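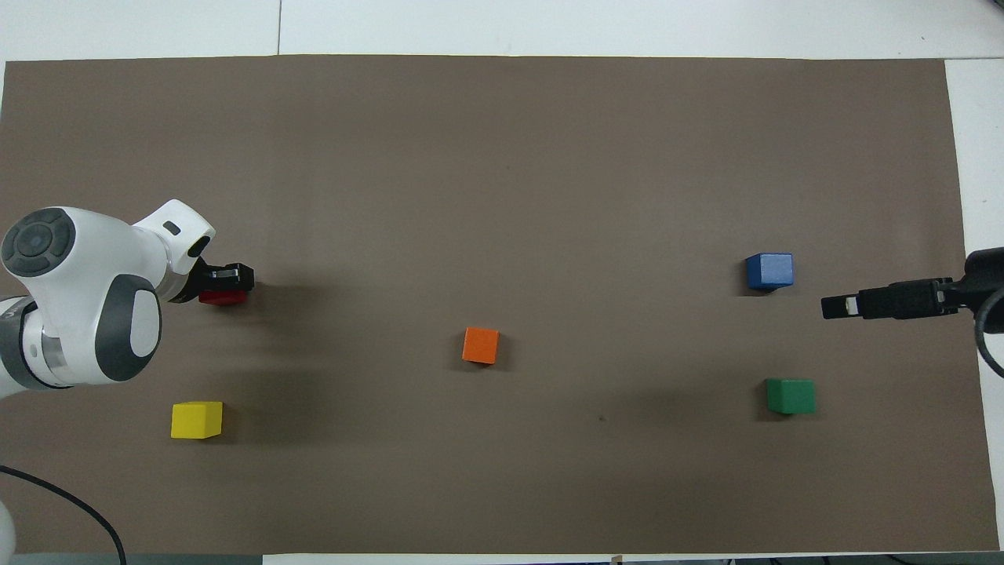

Chapter 7
Reading a Hill-Climb Course

7.1 Introduction

In the earlier chapters we have studied circuit racing, where the driver passes the same corner many times and can correct his line on each lap. In a hill climb the situation is different. The car starts alone, goes up the road one time, and the clock stops at the top. A mistake in the first corner stays in the result until the finish.

For this reason the preparation before the run has a bigger part in hill climbing than in most other branches of motor sport. The driver must know the road before he sits in the car. In this chapter you will learn how to walk a course, how to make a simple corner list and how to use it between the practice runs and the timed runs.

After you have studied the chapter, you should be able to:

- explain the difference between a closing corner and an opening corner
- choose a braking point with the help of fixed objects beside the road
- write a corner list for a short course
- compare two runs with split times

7.2 The Moldale course

Most of our examples are taken from the Moldale hill climb, which is held each August. The course is short, and it has nearly every kind of corner that a beginner will meet. It has 15 corners, and the finish line lies 604 metres above sea level.

The lower part, as far as the Odine bridge, is wide and fast. The surface is good here, but there is little space at the sides. After the bridge the road becomes narrow and enters the forest. In the morning this part is often still damp when the lower part is already dry, and drivers who look only at the start area choose the wrong tyres.

The upper part begins at Carroll corner, a long left-hander which closes near its end. Many drivers turn in too early, because the entry looks open. They must then lift the throttle in the middle of the corner, and the speed they lose is missing on the whole straight that follows.

7.3 Walking the course

The course should be walked uphill, in the same direction as the run. Walk in the middle of the road first and look only at the shape of the corners. On the second walk, bend your knees at each braking zone, so that your eyes are at the height they will have in the car. A crest that seems harmless to a standing person can hide the complete exit.

Use only fixed objects as marks: a drain cover, the end of a wall, a change in the asphalt. Parked vehicles and shadows are not suitable. At Moldale the usual mark for the Grondico hairpin is the board which stands 100 metres before it. A driver in a light single-seater will brake later than this, and a driver in a heavy saloon should begin at the board on the first practice run.

Write down each corner immediately after you have passed it. Note its direction, its shape, the gear you expect to use and the mark for braking. The form of the list is explained in the next section.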